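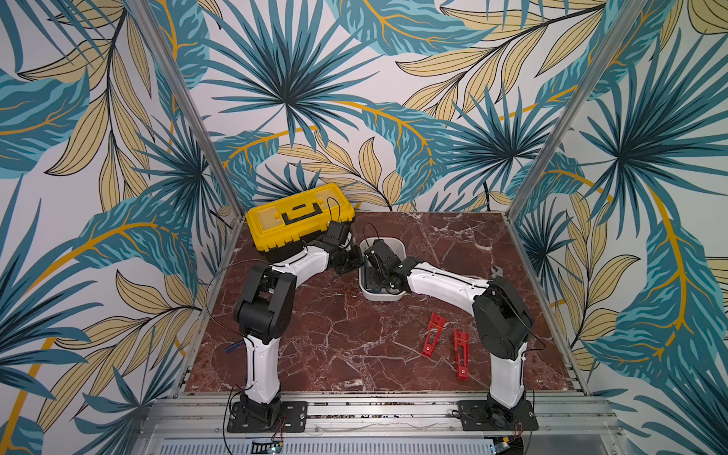 3.2 Numbing cream and how long to leave it on

I ran this part of the study at the Dukik clinic in Tutmont, where most people come in for laser hair removal on the legs or underarms. Before I started, everyone at the front desk had their own idea of how long the numbing cream should sit. Some told clients to put it on in the parking lot, and some said to do it at home before breakfast. So the first thing I did was get everyone onto one cream (Gratura, the plain version with no scent) and one set of written instructions, and I asked the desk to please stop ad-libbing!

I signed up 100 clients, all of whom had already had at least one session without any cream. I wanted them to have something to compare with, even if memory is a pretty shaky ruler for pain. They were split between a short wait and a long wait, and each person stayed in the same group for all 6 visits. We ended up with 270 usable pain scores from the short-wait group. The long-wait group gave us fewer, mostly from missed appointments over the summer, and I come back to that in Section 5.

The score itself was a simple line on paper, from "nothing" to "please stop." I asked for a mark right after the last pulse and another before the client left the building. The second mark was my own addition – I kept hearing people say it wasn't so bad once they had their shoes back on, and I wanted to see if that showed up on paper. It did for legs. For underarms the two marks were so close together that I've left the second one out of the main results.

One thing I would change is the wrap. We covered the cream with kitchen film, and on warm days in April it slid down people's shins before the timer went off. A few clients held it up with their socks, which worked well enough that I let it go, but it does mean the layer of cream wasn't equally thick on everyone. I noted the slips on each sheet and kept those scores in. Taking them out moved the short-wait average a little and left the long-wait average where it was.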